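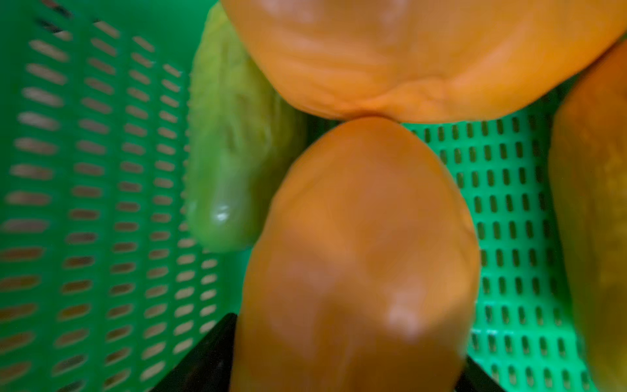 The Plikeck Film Society is delighted to announce that its autumn season will open in September with a full retrospective of the work of director Wenche Brekke, whose quiet, funny, big-hearted pictures have been keeping our audiences in their seats long past the credits for years now. Her best-loved feature, "The Idlow Market," will be shown on opening night, and anyone who remembers its glowing colors (think of an orange bell pepper in a bright green basket, and you are most of the way there) will be glad to hear that a new print has been made for the occasion.

The screenings take place at the Holmgren Theater, which first opened its doors in 1905 and still has its original balcony. Four features and roughly 40 minutes of early shorts will be shown, among them "Jurka," which has not been seen on a big screen in our town before. 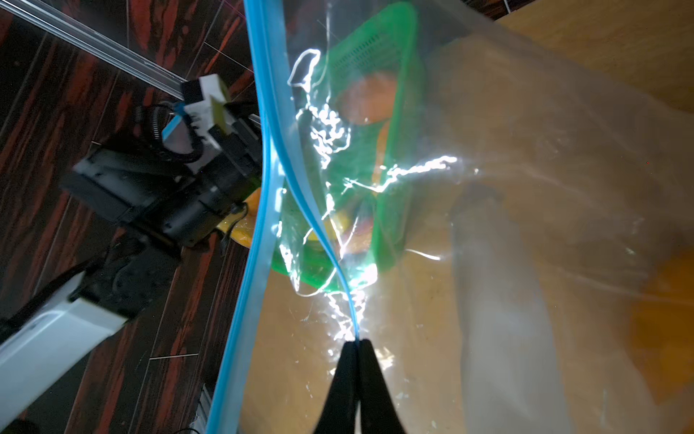
Clear zipper bag with a blue seal, and a green basket.

Ms. Brekke will be with us in person on opening night and has kindly agreed to stay and talk with the audience after the film. "I made these pictures for people sitting close together in the dark," she said, "and I can't wait to sit down with them again, and to hear which parts they laughed at."

Doors open at 6:30 p.m. and coffee will be served in the lobby. Admission is free for members and for guests over 65. Season passes are on sale now at the theater box office.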